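Subject: Re: [teleop-users] Handheld demo kits - anyone paid for the Moltico one?
From: Idalina Fonseca
Date: February 2025
List: teleop-users

Pouran Farahani wrote:

> Hi all,
>
> We are a small shop (me, one engineer, a part-timer) and we want to
> collect our own manipulation demos for a tabletop arm. Moltico has
> quoted us for their two-handed kit, and the sales deck is gorgeous,
> which always makes me nervous. Azevedo makes something similar for
> less money and with a much uglier deck.
>
> Has anyone here used either one for longer than a trade show? I'd
> like to hear about the boring parts: calibration, dropped sessions,
> sore wrists, what the files look like when they land. Also whether
> the "Stesthorpe" upload service is worth adding or if it's a
> subscription in search of a victim.
>
> Thanks,
> Pouran

Hi Pouran,

I had the Moltico kit on trial for 8 weeks and the Azevedo one before that, for as long as I could stand it, so I can at least be boring with some authority.

The short version is that the Moltico hardware is good, the Moltico software is fine once you stop expecting it to tell you things, and the upload service depends on how much you dislike your own hard drives. I ended up keeping the kit and sending back the subscription. Their account manager took it well. I got only one follow-up call, and one "checking in" email with a cartoon rocket in it.

What you get is a pair of handheld grippers, a calibration board, a charger, a case with foam cut to fit everything except the charger, and a printed quick start guide which refers you to a web page. The web page refers you to the quick start guide for the bit about charging. I have made my peace with this.

Sorting utensils into a caddy was my main test, because that was what our arm was bad at. Pictures inline, the archive usually keeps them. 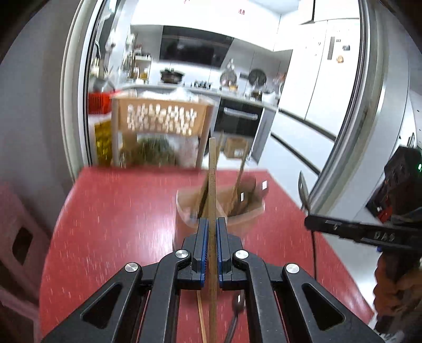 On grip quality, which was your first question off-list: I'd trust these more than I expected to. The jaws run parallel and close evenly, and the trigger has enough travel that you can squeeze gently without feeling like you're defusing something. Thin round things are the usual embarrassment for this class of tool. They roll, or they shoot out sideways and you spend the afternoon on your knees under the furniture. A slim wooden stick held upright between the blue-edged pads, as above, is a decent thing to ask any vendor to do in front of you, preferably with an item you brought yourself. The Azevedo pads are harder and shinier, and I lost patience with them on chopsticks inside the first session. They were perfectly good on blocks. I don't know who is out there with a burning need to automate blocks, but there's a product for them.

Calibration: you wave each gripper at the board in a slow figure eight until the app goes green. The manual says to do it once a day. I'd do it every time you change batteries, because twice I didn't and the left and right tracks came out slightly disagreeing about where the table was. The app said nothing about it. I found out in playback, by which time I had a whole session of one hand politely working beside the other one's table.

Dropped sessions: over the trial I recorded 81 sessions on the Moltico and lost 2. One was my fault (full storage, and in fairness it did beep). The other simply never appeared, and support asked me for the log file from the session that had no log file. We went back and forth on that for a while.

Wrists: the grippers aren't heavy when you pick them up. They get heavy. I can do 70 minutes with breaks before my work turns sloppy, and sloppy work goes straight into the data and stays there. If you're going to hire people for this, plan short shifts and get them a table at a sensible height. The salesman's line that operators "forget they're holding it" is true of the salesman, who put his down to take a call.

Files: plain video plus a pose track and the gripper opening, one folder per session, timestamps that line up. I had them loading in our own tools by the end of the first day. Azevedo uses its own container format and gives you a converter, and the converter has opinions about your operating system. To be fair to them, I'm told the new version shipped in August and is better. I had already boxed mine up.

Second position of the same setup, a little further along the table:
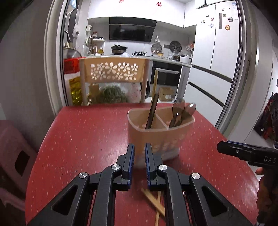 Do you need the Stesthorpe service to use the kit?

The kit records and exports everything locally without it. What you pay for is automatic upload, a web viewer, and a filter that flags clips it thinks are bad. The viewer is pleasant. The filter flagged a lot of my slow, careful grasps as "operator idle", which hurt my feelings a bit, and it passed the clips with the disagreeing tables without a murmur. If you have somebody who can write a sync script and sit through playback, I'd skip it. If you have several sites and no such person, it probably earns its money, but ask for the monthly plan. The annual one is where the discount lives and also where the cancellation clause lives.

A few things I'd get in writing before you sign:

Spare finger pads. They are a wear part and the quote I got listed them as "available". Ask for a price and a lead time. Mine took long enough that I had started looking at craft foam.

Who owns the recordings if you do use the upload service. The answer I got was the right one, but it came from a phone call, and the terms document was vaguer than the phone call.

Whether the trial fee comes off the purchase price. It did for me. I had to bring it up.

There's also Drasosis, who will rent you a kit and send a person to run it. I only sat through the demo. The person was very good, and I came away wanting to buy the person. If you only need one batch of demos for one task, price that before you buy anything, since two grippers in a foam case don't collect data by themselves, and your part-timer may have other plans.

If it would help, I can put a few raw sessions somewhere you can grab them, including one of the bad ones so you know what it looks like. Tell me which task is closest to yours. I mostly have utensils, and a great deal of them.

Idalina

--
Idalina Fonseca
teleop-users list archive: replies go to the whole list unless you change the address, and yes, people have found that out the hard way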